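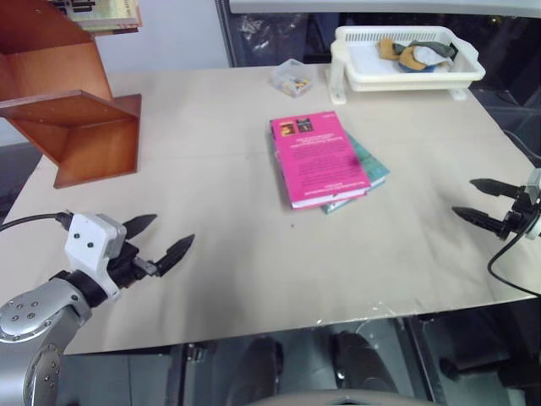

Photo: Narendra Dubey

Back cover blurbs: who are they for?
Forum: General Book Talk

gindilon_gus
1/29/18
I have a house rule. If the back cover has more than 100 words on it, I put the book down. I broke the rule last month for a paperback with paragraphs up and down the back, and by the end of the second one I knew who was dead, who did it, and that the sister was lying. I'd paid for 200 pages of suspense and got it all for free in the store.

marginalia_mo
You could just not read the back.

gindilon_gus
It's the part facing up. I'm only human.

uniyal_reader
Going to disagree. I like a long blurb. Give me a name, a town and somebody's problem and I'll decide if I care. What I can't stand is the back that's all praise and no plot. "Luminous." Fine, so is my refrigerator.

paperbackpete
Used to write these for a small outfit called Nornthorpe. We got 3 chapters and a deadline, so if the blurb spoiled anything past chapter 3 it was a lucky guess. The type kept getting smaller because the author always wanted one more paragraph – usually about the dog.

marginalia_mo
Was it a good dog?

paperbackpete
It died in chapter 9, I found out later. I had called it "a heartwarming companion."

uniyal_reader
See, I'd have wanted to know that up front.

gindilon_gus
And I wouldn't, which is my whole complaint. Put it inside the flap where you people can find it.

basard_fan
Paperbacks don't have flaps, Gus.

gindilon_gus
Some do. The expensive ones.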